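Serving size on small trays, and is a dark rim line worth it?
Forum: Small Cafes and Guest Houses > Tableware

Lallex
Posts: 184

Good morning all. I run a guest house with seven rooms and I must replace the breakfast dishes before September. Until now we use plain white, heavy, very ugly. I am thinking of white ceramic with a thin dark line at the rim and fine gray streaks inside. My question is if the dark line survives the dishwasher, and if guests find such pattern too busy under food. I put two pieces on our green trays to see the colors together.

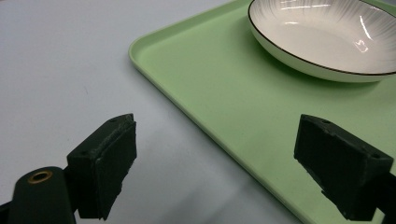
3 min read

The bowl is shallow, so I am worried for yogurt with fruit. For soup I would not take it. The seller is Nogueira, they ask for a minimum order of 11 pieces per shape. Does anybody have experience with them?

Wokov
Posts: 174

I bought from Nogueira two years ago, a different series but also with a painted rim. In my opinion the line is the weak point. After one winter it became thin at the places where the plates touch each other in the rack. Not on all of them, but when you set a table for four you notice that one looks older. I would buy plain white again and spend the difference on better cups.

Allel

I do not agree with Wokov. It depends if the color is under the glaze or over the glaze. If it is under, the dishwasher can't reach it. Ask the seller this one question and ask for the answer in writing. My rims are dark blue, washed every day, and they look the same as when I bought them.

Wokov

Mine were also sold to me as "dishwasher safe". This word means very little.

Allel

Yes, that is why I said to ask about the glaze and not about the dishwasher.

Lallex

Thank you both. I wrote to them and they answered "underglaze decoration", but only by phone the lady could not tell me if this includes the line or only the gray streaks. I will ask again.

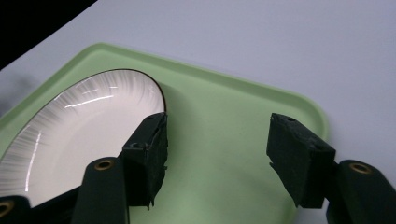

Braga, July 2018

The streaks go toward the rim and are paler in the middle, so an egg or a slice of cake would lie on the quiet part. For me this is an advantage. My sister thinks it looks like somebody forgot to rinse it.

Wokov

Your sister has a point, sorry. Gray lines on white can look like cutlery marks. Metal from knives leaves exactly such lines, and a guest doesn't know which one is the decoration. On the other hand, when the real marks come you will not see them!

Allel

This last thing is the reason why I like patterned plates for breakfast. With pure white I was scrubbing every Sunday with paste. About the yogurt: take a deeper bowl in plain white and mix it with the patterned plates. It doesn't need to be all one family. I would think more about the tray, because a plate with a wide edge takes much room and then the cup has no place.

Lallex

The cup is a problem, I admit. I tried with the saucer and it is too tight, without the saucer it is possible. Maybe I stop giving saucers, but the older guests like them.

Wokov

Keep the saucers and use a smaller plate. Nobody needs a dinner plate for two slices of bread.

Lallex

My guests eat more than two slices :) I will order the minimum of the plates only, wash them through the summer and decide on the bowls later. If the line goes away I will come back here and tell Wokov that he was right.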